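Chapitre 3
Lire un mur : l'étude archéologique des élévations

Objectifs du chapitre
Comprendre ce qu'est une unité stratigraphique construite
Distinguer un chaînage d'un collage
Reconnaître les principales reprises dans une maçonnerie médiévale
Préparer un relevé avant l'intervention sur l'édifice

Un mur se fouille sans pioche. Cette formule, que les étudiants entendent dès la première séance, résume assez bien la démarche de l'archéologie du bâti. Comme un sol, une élévation est faite d'éléments qui se sont succédé : un premier parement, une fenêtre percée plus tard, un bouchage, un enduit, une réparation au ciment. Chacun de ces éléments entretient avec ses voisins un rapport d'antériorité, de postériorité ou de contemporanéité, et c'est ce rapport qu'il faut établir avant de parler de dates.

Les deux chapitres précédents ont traité des matériaux et de leur mise en oeuvre. On suppose donc connus le vocabulaire des appareils, les traces d'outils et les grandes familles de mortiers. Le lecteur qui hésite encore entre une boutisse et un parpaing reviendra au chapitre 1.

L'exemple suivi tout au long de ce chapitre est le prieuré de Vurnstead, petit établissement rural dont subsistent l'église, l'aile orientale du cloître et une grange. L'ensemble a été étudié par Javiera Escobar, qui a numéroté 348 unités stratigraphiques construites, dont 210 pour la seule façade de l'aile orientale. Le chiffre peut surprendre pour un bâtiment de cette taille. Il s'explique par la longue vie du lieu, transformé en ferme puis en entrepôt, et par le grand nombre de percements que ces usages ont demandés.

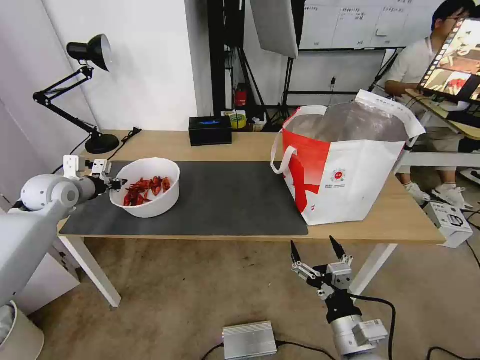
La première opération consiste à délimiter les unités. On appelle unité stratigraphique construite toute portion de maçonnerie qui résulte d'une seule action : monter un pan de mur, poser un encadrement, boucher une porte. La destruction compte aussi. Le percement d'une baie dans un mur existant laisse une limite irrégulière, appelée négatif, qui reçoit son propre numéro. Les débutants l'oublient souvent et passent directement du mur ancien au nouvel encadrement, ce qui efface une étape du diagramme.

Vient ensuite l'examen des contacts. Deux maçonneries sont chaînées lorsque leurs assises s'interpénètrent - elles ont alors été montées ensemble, sauf reprise en sous-oeuvre. Elles sont collées lorsqu'un joint vertical continu les sépare. Le collage indique un ordre de construction, mais il ne dit rien de la durée écoulée entre les deux chantiers. À Vurnstead, le mur nord de la salle capitulaire vient buter contre le transept de l'église. On y a vu pendant longtemps la preuve d'un agrandissement tardif. Or le mortier est le même des deux côtés du joint, et les trous de boulin s'alignent à 9 centimètres près. Il s'agit plus probablement de deux étapes d'un même programme, séparées par une ou deux saisons.

La comparaison avec d'autres sites aide à trancher. La tour de Plilden, que nous reverrons au chapitre 5, présente un joint vertical d'aspect très proche, mais les mortiers y diffèrent nettement par la taille des granulats et la quantité de charbon de bois. Dans ce cas, l'hypothèse de deux campagnes éloignées reste la meilleure. À Cendatano enfin, un enduit moderne couvre le contact et la question demeure ouverte.

Une fois les relations établies, on les reporte dans un diagramme. La notation adoptée dans ce manuel est celle de Kikuchi : les unités les plus anciennes sont placées en bas, les négatifs sont inscrits dans un losange et les relations incertaines sont tracées en tirets. D'autres conventions existent. L'essentiel est d'en choisir une seule et de s'y tenir du relevé de terrain jusqu'au rapport.

Le phasage n'intervient qu'après. Regrouper trop tôt les unités en périodes conduit à forcer les observations pour les faire entrer dans une histoire déjà écrite, souvent empruntée aux archives. Les textes sont utiles, mais un compte de travaux mentionne une dépense et désigne rarement le mur concerné.

Termes à retenir : unité stratigraphique construite, négatif, chaînage, collage, reprise en sous-oeuvre, trou de boulin, phasage.

3.1 Préparer le relevé

Avant de monter sur l'échafaudage, on réunit les plans existants, les photographies anciennes et les comptes rendus de restauration. Ces derniers signalent les pierres remplacées, parfois taillées à l'imitation des anciennes et difficiles à reconnaître à l'oeil nu. On choisit ensuite l'échelle du dessin en fonction du plus petit détail à représenter.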